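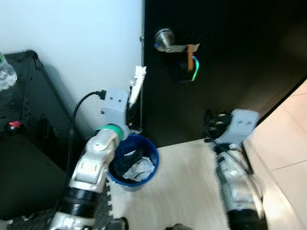
Osberg Basketball School began with 10 players and one rented court in Clivness. Today we have 321 registered players, from the under-8 group up to the adult women's and men's teams, and we train in two halls. We are still a small organisation and we like to know every family by name.

## Who we are

We are a basketball school for Clivness and the towns near it. Most of our players come to us without any experience. Some of them want to play in the regional league, some want to move a little after school, and both are welcome in the same building. We do not make selection before the age of 12. Until then every child who comes to training also plays in matches, and the playing time is shared equally.

Our coaches have grown up with the game in different countries, so you will hear different accents at the side of the court. The language of training is English. If your child is new in the language, please tell us at registration and we will put them in a group where the coach can show more and talk less.

## Our halls

The younger groups train at Lostlow Hall, behind the swimming pool. It has one full court and four side baskets, and the baskets can be lowered for the smallest players. Parking is free after five o'clock.

The older groups and the adult teams use the Tesfamariam Centre, where we also play our home games. The main court there has seats for 1,160 spectators. We have filled it only once, for the regional final in February, and we would very much like to do this again.

Please use the side entrance at the Tesfamariam Centre on weekday evenings. The front doors are locked when there is no game.

## How we train

A normal session for juniors is 90 minutes. We start with ball handling, then footwork and passing in small groups, and the last half hour is always a game. Our coaches believe that children learn defence by playing defence, so there is not much standing in line.

Players over 14 have also one strength session in the week. It is included in the fee. The programme is made for each age, and beginners do not lift heavy weights.

In the summer holidays we organise a shooting camp of 2 weeks. It is open to players from other clubs. Lunch is not provided, and water bottles should be labelled with the child's name.

## Our teams

This season we have teams in the under-12, under-14, under-16 and under-18 leagues, and one team each for women and men. Our under-16 girls are the regional champions. The men's team finished in the middle of the table, which was a better result than the year before.

We do not have a wheelchair team yet. We have bought the first sport chairs and we are looking for a coach with experience in this game. If you are this person, please write to us.

## Fees and joining

The first two sessions are free for everybody. After this you pay by term, and there is a lower price for the second child in the same family. Shoes with clean, light-coloured soles are necessary in both halls. Balls and training bibs are provided by the school.

To join, fill in the form at the front desk of either hall, or send us a message through the contact page. We answer normally in three working days, a bit slower during the holidays.

*Page updated 2026-07-18*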